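Flemow Home > Small Storage > Boxes and Cabinets

Tijani Tabletop Cabinet Box, light wood
Item 3926
In stock, ships flat-wrapped and fully assembled

I've been selling small storage for a long while now and the Tijani is the one I keep taking home. I have one by the kettle, one on the dresser, and one in the garage that my son has claimed for fishing tackle (I didn't get a vote). It's a little wooden cabinet you stand on a table or counter, light in color, flat on top, and plain enough that it goes with whatever else you've got going on.

The flat top is what sold me. So many of these small boxes come with a rounded lid or a fussy bit of trim, and then you can't put anything on them! Mine has a plant and my reading glasses on it most of the time, and a stack of mail when I'm behind. It's a shelf, basically, with a cabinet underneath.

It's 200 mm deep, so it fits on an ordinary bookshelf without hanging over. If you're used to inches, grab a ruler with both sides marked and check your spot before you order. I do get returns on this one and they're nearly all people who measured the shelf and forgot the lip at the back.

What people keep in it: tea, sewing things, phone chargers, nail polish, spare keys, dog medicine. I wouldn't use it for anything heavy like canned goods. It'll hold them, but you'll get tired of moving it.

The finish is a clear water-based one, two coats, made for us by Zosari. Wipe it with a damp cloth and dry it after. Don't soak it and please don't put it in the dishwasher, which somebody did in December and then called me. Coffee rings come out if you get to them the same day – after that you're looking at a light sanding. The wood gets a bit yellower over the years if it's near a window. I like that, but if you don't, turn it around now and then.

It comes with 4 felt pads in a paper envelope. Stick them on before you set it down on anything glossy. Lost them? Write to me and I'll drop another set in the mail, no charge.

I think it looks its best toward the back of a dark table, where the pale wood gets to stand out.
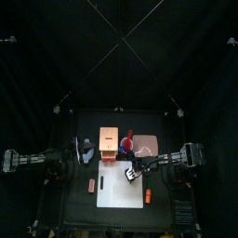
Aniela Olszewski wrote in to say she bought one for her craft room and went back and forth over whether to paint it. She did the sides in a soft green and left the top bare, and her only complaint was that the first coat of paint beaded up until she'd sanded the finish back. Good tip, so I'll pass it along: sand first, fine paper, then prime.

Rogério Rangel asked if two of them can be stacked. They can, with the felt pads on the upper one, but I'd stop at two and keep the heavier stuff in the bottom.

We make these in batches of 200 and the next batch is already on the bench, so if it says sold out, leave your email and you'll get a note when they're back. Shipping is with Alteck, and they'll leave it on the porch unless you tell them otherwise in the comments box at checkout.

Goes well with: Tijani drawer liner, Tijani spare felt pads, Zosari clear finish (small can)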